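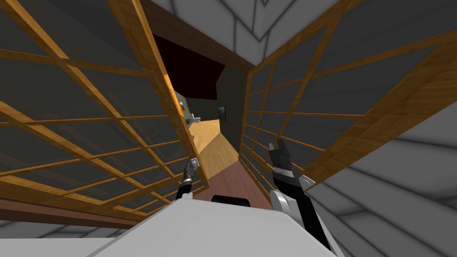
## 6. Setting up narrow passages

This section covers setting up the Tisora two-arm base to drive through doorways, between sliding screens, and through other gaps where the arms could touch something on the way. Do it in the simulator first. When all the checks in 6.4 pass, move to the floor and work through 6.5.

You need:

- the Tisora controller software, installed and licensed (section 2)
- the Butodley house scenes
- both arms homed and both grippers calibrated (section 5)
- a tape measure, for 6.5 only

**Note:** If you changed a gripper after finishing section 5, go back and calibrate it again. The controller keeps the old finger length until you do, and every clearance in this section is worked out from it.

### 6.1 Load the scene

1. Start the simulator and wait for the status line to read *Ready*.
2. Open **Scenes > Butodley > House** and pick a room that has at least one passage.
3. Set the controller port to 3003. The simulator and the real robot use different ports, and the field doesn't change by itself when you switch between them.
4. Click **Connect**. Both arms should move to the home pose and stop.
5. Open the collision view and check that walls, screens and countertops all show as solid.

If a screen shows as an outline only, its collision shape didn't load. Close the scene, clear the scene cache, and open it again. Don't carry on with an outline screen. The robot will drive straight through it and the run will be logged as a pass.

**Caution:** Port 3957 is the real robot. Before you click **Connect**, read the number in the field. If the real base is powered up and you connect by mistake, its arms will go to home at normal speed. Press the stop button on the base before you do anything else on the computer.

### 6.2 Set the arm pose

The robot can't use the home pose in a passage. At home the elbows are wider than the base, and the path planner only looks at the base unless you tell it otherwise.

1. Go to **Poses** and make a new one. Call it `passage`.
2. Bring both elbows in toward the body until the width readout shows 46 cm or less.
3. Turn both wrists so the gripper fingers don't point out to the side.
4. Check the pose from above in the collision view. Each arm should stay inside the outline of the base, except where it reaches out to the front.
5. Save the pose, then run **Home > passage > Home** three times. Watch the elbows, which swing out a little before they come in.

The two arms don't have to match. On some units the left wrist is mounted a notch further round than the right, and a mirrored pose will put one gripper closer to the frame. Set each arm by eye and let the width readout decide.

**Note:** Fingers may be open or closed. The width readout always assumes they are open, so closing them won't make the number smaller.

### 6.3 Mark the passage

1. In the map editor, choose **Add passage**.
2. Click the two points where the gap is narrowest. For screens that stand at an angle to each other, that is between the two inner edges – use those and leave the outer frames alone.
3. Enter the pose name, `passage`, in the **Required pose** field. The field is case sensitive.
4. Set **Speed** to *Slow*.
5. Place the entry marker far enough back that the robot can change pose without touching anything. The editor draws a circle around the marker. The circle must not cross a wall or a screen.
6. Place the exit marker the same way on the other side, and check for furniture. A countertop that runs along one side of the room is easy to miss here, as it may sit above the level of the map slice. Turn on **Show all heights** before placing the marker.
7. Save the map.

Lattice screens and glass need one more setting. Open the properties for each one and set **Surface** to *See-through*. The depth sensor may otherwise read the far side of the room through the panes and report open space. With *See-through* set, the planner trusts the map at that spot and ignores the sensor.

**Caution:** A see-through surface is only as good as the map. If someone slides the screen along, the robot doesn't know. Update the map whenever a screen is moved, even a little.

### 6.4 Check the passage in the simulator

1. Drive the robot to the entry marker by hand.
2. Run **Passage test > Single**. The robot changes pose, drives through at slow speed, and goes back to home at the exit marker.
3. Read the clearance table. The smallest value for each arm is in the last column.
4. Run **Passage test > Full set**. This makes 138 runs with small changes to the starting position and angle.
5. Save the report with the map.

The full set must finish with no contacts. Find the problem in the table below, fix it, and start the full set over. Results from a set that was stopped partway can't be joined to a new one.

| What you see | What to do |
|---|---|
| Contact on one gripper, always the same side | Set that wrist again (6.2, step 3) |
| Contact on an elbow near the entry | Move the entry marker back |
| Contact on an elbow near the exit | Move the exit marker away from the gap |
| Robot stops before the gap and waits | Check the spelling in **Required pose** |
| Robot plans a path through a screen | Set **Surface** to *See-through* and save the map again |
| Width readout jumps while the arm is still | Calibrate the gripper again (section 5) |

### 6.5 Move to the floor

1. Measure the real gap at its narrowest point, at floor height and again at the height of the elbows. Enter the smaller number in the map.
2. Pick up mats and cables on both sides.
3. Change the port to 3957 and connect. Keep clear of the arms while they go to home.
4. Run **Passage test > Single** with one person at the stop button and no one in the gap.
5. Stand where you can see both grippers. If either one comes closer than the simulator report says it should, stop the run and repeat step 1.
6. After three clean single runs, clear the **Test only** box in the passage properties.

Don't run the full set on the real robot.

### Changes to this section

21 July 2026 – See-through setting added to 6.3. Exit marker row added to the table in 6.4. (Yaqin Tang)

Earlier – Port numbers corrected in 6.1 and 6.5. (Yaqin Yin)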